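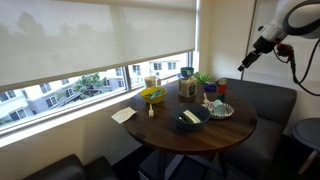 5 min read

Print this post | E-mail this post

I have been asked to put a figure on a second arm for the Ternwood room, and the easiest way to get that figure wrong is to start from the price of the arm. The first one was bought that way. The quote was accurate, delivery was prompt, and we still overspent, all of it on things that were not on the quote.

What follows is the sheet I am working from this time, with the reasoning for each line. It covers a single arm with a parallel gripper doing table-top work with ordinary household things: cups, bowls, jars, a saucer. If you are moving castings, very little of it will apply.

Arm and controller. Two quotes, one from Stamov and one from Alemneh. Reach and payload are close enough that I have stopped comparing them. A cup weighs next to nothing and any arm in this class will lift it. The lines I am comparing are controller warranty, lead time on a replacement joint, and whether the teach pendant is included or extra. Stamov includes it. Alemneh lists it as an option and then describes every set-up step in the manual as if you had bought it. I have asked both for a price without the pendant. One has replied.

Gripper. We have had good service from the Zaster gripper and I would buy it again, but the fingers should be treated as a consumable. Budget for one spare pair with the order and another pair at six months. The rim of a saucer is thin and sits close to the table, so the fingertips meet the table top more often than anybody plans for, and they mark. Finger sets are cheap singly and absurd once carriage is added, so order them together.

Mounting. Allow £700. This was the largest omission last time. An arm standing beside a table needs a base that does not move when the arm does, and a domestic floor covering is not a good thing to put one on. Ours is carpet. The base had to be levelled three times in the first month, and each time everything we had taught it was out by a few millimetres at the far side of the table. The £700 covers a heavier base, a plate under it, and a morning of somebody's time.

Camera mounts and rod. Allow £253 for rod, clamps and ball heads. Buy one more ball head than you have cameras. Small ones creep under the weight of a cable, and you find out when the calibration has gone and a day's recording with it. Cameras are on a separate sheet and I have left them out.

Cables. I had nothing at all on this line before. The arm comes with cable of one length, the gripper with another, and neither suits a room where the controller has to sit away from the table. Extension leads, strain relief and clips come to £400, and I would not try to shave it.
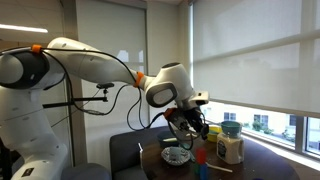 Page 2 of 2

The orange clips are worth their cost several times over. Cable to a gripper has to be slack enough to let the wrist turn through its full range, and slack cable hangs. With a clip at the shoulder and another just before the wrist, most of the slack stays where you can predict it. Some still drops below the wrist, and the thing to check is whether it will drag across whatever is on the table when the arm goes low. A stack of cups is a fair test for this. So is a jar with something balanced on top. Run the lowest, furthest reach by hand before you run it under power, and add a clip if you are in doubt.

Table and contents. Nil. Use what is there. I have read purchase requests with a line for a "standardised object set" and cannot see the return on it at this stage. Bowls and cups from a kitchen shop are close enough to what the arm will eventually meet, and when one breaks it can be replaced on the way home. Do keep a list of what you bought and where, as shops change their ranges and a cup with a slightly different handle is a different cup as far as the gripper is concerned.

Light. A small line, but it should be on the sheet. A table next to a large window has a different exposure every hour. Roller shades help a good deal and may already be fitted, in which case the cost is nil and the discipline is in leaving them at the same height. If they are not fitted, price them before you price a better camera.

The total for everything other than the arm, gripper and cameras is £1,981. The three allowances above are the bulk of it. The remainder is carriage, an emergency stop on a longer lead, a lockable power strip, and a contingency that I expect to spend.

Giorgia Leone went through the draft and made two corrections. She moved the base ahead of the arm in the ordering sequence, so that it is in and level before anything is bolted to it. She also struck out my line for a second gripper, on the grounds that a spare unit sits in a drawer through its warranty. I have kept the finger sets and dropped the unit. I still think a failure in December, with suppliers shut, would cost us two weeks, but I can't put a likelihood on it, so it stays out.

Still open: the Alemneh price without pendant, and whether carriage on the base is to the kerb or to the room. The last one was to the kerb. If it is kerb again, add a trolley.

Filed under: Kit and costs | Arms | Ternwood room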